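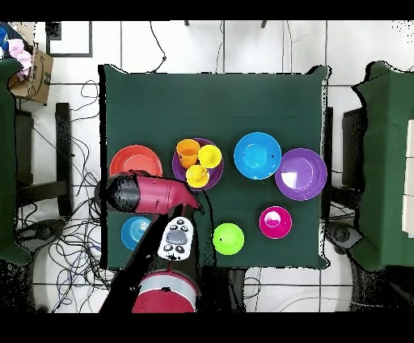
Figure 2. Plastic tableware on a green cloth.

Unit 4: Sorting and Nesting Tableware

4.1 Terms
A plate is a flat dish with a raised rim. A bowl has a depth that is a large fraction of its width. A cup is taller than it is wide, or close to it, with straight or slightly tapered sides. Color is not a sorting key in this unit. It is used only to name a piece in the written record.

4.2 Nesting
Two bowls nest when the outer wall of the upper one follows the inner wall of the lower one. Bowls of the same mold nest with a small, constant rim offset. Bowls of different molds may nest, but the offset has to be measured. A ridged base raises the seat of the piece above it and should be noted.

Cups standing on a plate are a carried group. They are recorded as one group until the first cup is removed.

4.3 Unstable stacks
A bowl set over a cup touches it at one or two points of the rim and leans.
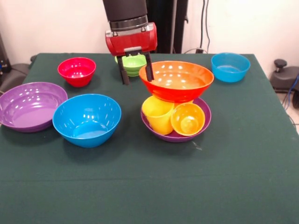
The lean increases when the cup is itself standing inside another bowl, as the cup is then free to tip outward. Clear such a stack from the top down. Do not pull the lower bowl.

4.4 Order of work
Remove loose cups. Separate plates. Sort bowls by rim diameter, largest first, and nest downward in size. Cups are stacked last, on their own.

The Prieto tables list rim offsets for 5 mold families. The Virklow method (Unit 5) drops the cup step and is not accepted for the April exercise.

Exercise 4.a
Sketch the final stacks for the set in Figure 2. Mark any pair where nesting is doubtful.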